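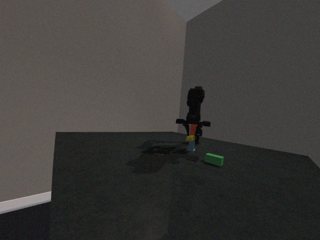
Plallent Blocks

Demonstrations of a simulated arm moving colored blocks on a dark table, for training policies that learn by copying. Everything was recorded in the Cellenero simulator. No real blocks were dropped, though plenty of the other kind were.

Status: usable, unglamorous, maintained between other things.

What's in it

604 episodes. The plan said 1,000. The plan was written before anyone had tried to drive the arm with a hand controller for an afternoon.

Each episode has:

The camera streams (2 of them, one looking across the table and one looking out between the gripper fingers)
Joint positions and velocities
Gripper command and gripper opening, stored separately, because they disagree more often than you'd like
A one-line instruction in plain English
A success flag, set by a person watching the replay

Of these, 100 are held out for testing. Please leave them held out. The list is in splits/test.txt and has not changed since the first release, despite a few tempting suggestions.

The tasks

Stacking makes up most of the set. The instruction names the colors in order from the bottom, so the tower of red over yellow over blue at the top of this page would be "stack blue, yellow, red." Models that read it the other way around will build a confident upside-down tower and score zero.

The rest is a mix of single lifts, pushes, unstacking, and a small group of episodes we call "put it back," where a tower has to come down in one piece or close to it. The green block is sometimes a target and sometimes there to be left alone. Leaving it alone is part of the task and is scored. Sweeping it off the table with the elbow counts as a failure even when the tower is lovely.

How the episodes were collected

Operators drove the arm with the Skirex hand controller at normal speed. Every operator got a warm-up session that was thrown away. We tried keeping the warm-ups once, and the trained policy picked up a nervous little wiggle before every grasp that took a week to track down.

Starting positions are drawn at random inside a rectangle on the tabletop. If a draw put two blocks inside each other, the simulator settled the argument by launching one of them, and the episode was discarded. A handful of milder cases survived. They have "settle" in the notes column.

Failed attempts were kept. You can filter them out with success = 1, and most people do, and then write to ask why there are no examples of recovering from a bad grasp.

Looking at the camera streams

The table view is dim on purpose. The walls are plain, the tabletop is close to black, and so is the arm, which leaves the blocks to supply all the color. Its shadow falls across the table and moves with the lighting settings for the episode. Early models treated the shadow as furniture.

The close view is the harder of the two. The fingers take up a lot of it, and what is left is often a narrow strip with one color in it. We recommend going through some of these by eye before training on them, preferably not right before lunch.

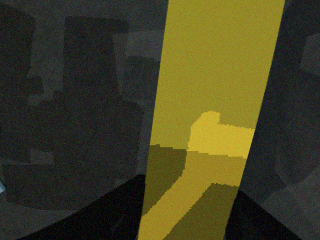

Close view between the gripper fingers. The hammer-shaped thing inside the yellow band is annotated as "other object."

Known problems

The depth channel was written in the wrong units in the first release. If your robot appears to be reaching for the next building, download the files again.

Instructions use "blue" for the pale blue block throughout, except in one batch where an operator preferred "light blue." We left that in as free language variety.

Gripper commands run one step ahead of the images. The loader corrects this by default. If you have written your own loader, it probably doesn't.

Success flags are strict about leaning towers in the first half of the set and relaxed in the second half. A rule was written down in between. We mean to go back and relabel. We have meant to since December.

What not to use it for

The set has one arm, one table and one room. A policy trained only on this data knows about one arm, one table and one room, and will be astonished by a tablecloth. Use it for comparing methods, for pretraining alongside something messier, or for checking that your pipeline runs end to end. Do not use it as evidence that anything is ready for a kitchen.

Baseline

The Vieira baseline config is in configs/vieira.yaml. It trains overnight on a single graphics card and gives you something to beat. It is decent at lifts, passable on two-block towers, and on three it releases the top block with what looks like optimism.

Reporting errors

Open an issue with the episode number and the time step. "The robot looks weird" is an accurate description of most episodes and doesn't narrow it down.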